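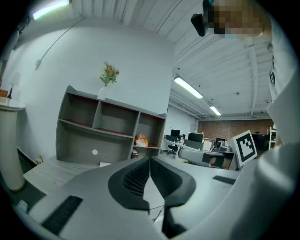 A glass vase with artificial flowers on top of the grey shelves.

The girl who keeps the lock
Ilham Wattimena's first novel for teenagers took 17 drafts and lost most of its plot on the way

14 July 2024

Pai is fifteen when her father breaks his hip and she has to run the canal lock at Kurncombe on her own. She knows how to work the gates and the paddles. She doesn't know how to talk to the boat people, or what to do about the letters from the canal company that her father has been putting in the bread bin unopened. By the end of the second chapter she has read all of them and learned that the lock is due to close in November.

That is nearly the whole plot of The Kurncombe Lock, which runs to 194 pages and was published in the spring by Sivby, a small press that had only brought out poetry and local history until then. The first printing was 2,000 copies. It sold out before the summer and a second printing is in the shops now.

Wattimena is surprised by this and says so several times. She had been writing for adults for years, mainly short stories, and had two novels turned down by every publisher she sent them to. The Kurncombe book began as one of the short stories. In that version Pai was a grown woman looking back, and the lock had been shut for decades.

"It was very sad and very slow," she says. "My agent at the time read it and told me the only bit she liked was the page where the girl is fifteen. I was cross for a week. Then I wrote ten more pages with the girl being fifteen and they came easily, and nothing I'd written had come easily for a long time."

The early drafts were much busier. There was a body in the canal, and then there was a hidden will. In one draft Pai had a twin who had been brought up by another family further down the water, and the two of them met by accident on a narrowboat. Wattimena took the twin out at draft nine and says she still misses her. The body went at draft 12.

What stayed was the work. There is a great deal in the novel about greasing rack and pinion, clearing weed from behind the gates, and judging by sound when a chamber is full. A reader who has never been near a canal will finish the book able to explain one. Some of the reviews complained about it, and one blogger wrote that she had skipped every paragraph with the word "sluice" in it. Teenage readers seem to mind less. The letters Wattimena gets from schools ask about the paddles more than they ask about the boy.

There is a boy, though he arrives late. Tam works on a coal boat and comes through the lock four times in the story, and a good deal of the middle section is Pai working out which day the fifth will be. Wattimena was asked by an early editor to have them kiss on the second trip. She moved it to the fourth and kept it to two lines.
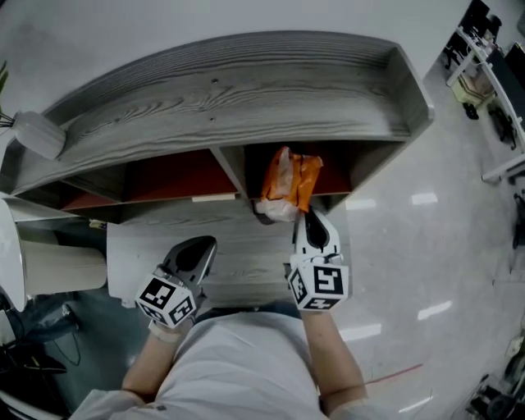
She is firmer on the subject of parents. Books for this age group tend to get rid of the mother and father quickly, so that the young hero can get on with things, and she understands why. A parent in the next room is a problem for a writer. Pai's father is in the next room for most of the novel, in bed, shouting advice through the wall. Some of his advice is wrong. He is also lonely and a bit frightened, and Pai notices this a good while before she wants to.

"I wanted him to be there the whole time and still not be much help," Wattimena says. "I think that's what it's like for a lot of them."

The book has its weak spots. The canal company is represented by a man called Coteck, who wears good boots and never says anything a reader could agree with. He has a scene in the lock cottage where he explains his plans at length to a girl he has no reason to explain them to. It reads like something left over from one of the drafts with a body in it. The chapter headings, each one taken from a page of the lock-keeper's log, are nicely done at first and become hard work after the first dozen.

The ending has divided people. Without giving it away, Pai is offered a choice and takes the one that most readers of this sort of story would tell her not to. Wattimena says that in the classes she visits, hands go up against it straight away, and that usually one child at the back will then defend it -- often quite crossly. She has stopped giving her own view.

She writes in the mornings, by hand, and types up in the afternoon. She does 20 minutes with a kitchen timer and then gets up, a habit left from when her son was small and that was as long as he would sleep. The notebooks for the Kurncombe book fill a drawer. She hasn't looked at them since the proofs went back and isn't sure she can read them.

A second novel is under way. It isn't a sequel, although Sivby would have liked one. It has a girl in it who drives a mobile library without a licence, and so far there is no boy at all. Wattimena is on draft three and has already taken out a fire.

The Kurncombe Lock by Ilham Wattimena is published by Sivby in paperback. Suitable for readers of twelve and over.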